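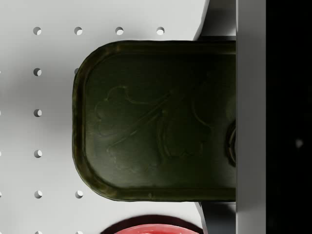

By Lorna Teasdale

The woman who runs Juhl Estate Sales has put price tags on the contents of 254 houses, most of them in Clornstead and a few over in Plodberg. She keeps the number in a notebook with the address of each one. When we met at her kitchen table on 14th April she had just finished a split-level with a full attic, and her hands were still gray from newspaper.

She started the business after clearing her own mother's house. "My brother and I had two weekends to do it and we fought for both of them," she said. "I thought, somebody who isn't in the family should be doing this."

Families usually call her after they have tried to do the job themselves. The first thing she asks them to do is stop throwing things out. "They fill a dumpster before they call me. They've tossed the sewing patterns, the old magazines, the Christmas boxes. Then they want to talk about the dining room set, and I have to tell them the dining room set is the hard part."

Large brown furniture has been difficult to sell for years, she said, and china cabinets are worse. Small things go first. On the opening morning of a sale, people head for the kitchen and the garage - hand tools, cake pans, tins, anything with a lid. 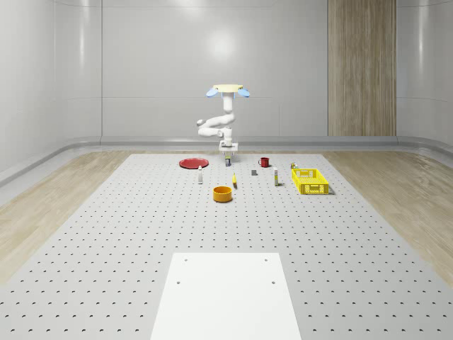 The raised arm and the perforated gray tabletop.

Pricing takes most of her week. She walks through with a pad and no stickers on the first day, then comes back and starts in the room that bothers her least. She looks up pieces she doesn't know on Prureo, the listing site, but only checks what things sold for. "Asking prices are wishes. I had a son show me a clock listed at $3000. It had been listed at $3000 for a long time."

What did the clock bring? "Forty dollars. He kept it in the end. I was glad he did."

She takes a percentage of the total and charges no fee up front. If she walks through a house and doesn't think a sale would pay for itself, she says so and gives the family the number of a donation truck. That happens more often in October, when people want a place empty before the weather turns.

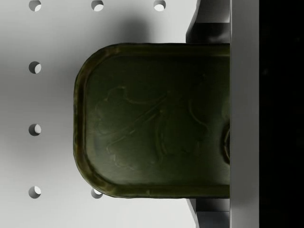 Dark olive green, with a raised rim and a relief design.

I asked about the things that never get a sticker. She pulls photographs, letters and anything with handwriting on it, including recipe cards, and boxes them for the family whether they have asked for them or not. Some don't pick the box up. She holds on to those for a year, and at present there are nine in her hall closet.

"I had a daughter call eleven months on. She said she couldn't look at it before. I drove it over that night."

She also opens every can and canister. She has found buttons, foreign coins, baby teeth and once a rolled-up deed to a cemetery plot, which the family had been looking for. 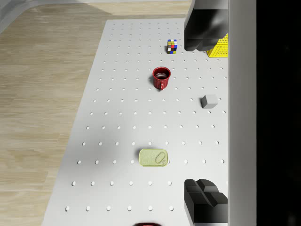 A Rubik's cube, a red mug and a yellow crate among the objects on the table.

Haggling is allowed, but only on the second day, when everything left is half price anyway. Dealers know this and mostly behave. The neighbors are harder. "They come to see the house. They've lived across the street for thirty years and never been upstairs." She lets them look, and most of them buy a mug or a trowel on the way out.

Her own house is not especially bare. There were two sets of mixing bowls on the counter and a row of jars she said she meant to wash. Her advice to anyone with a full basement was to write down where the important papers are and tell one person. "The rest I can deal with," she said. "I can't deal with a safe and no combination."

Her next sale is a ranch house near the Plodberg water tower. She hasn't seen the garage yet, and the owner has warned her about it.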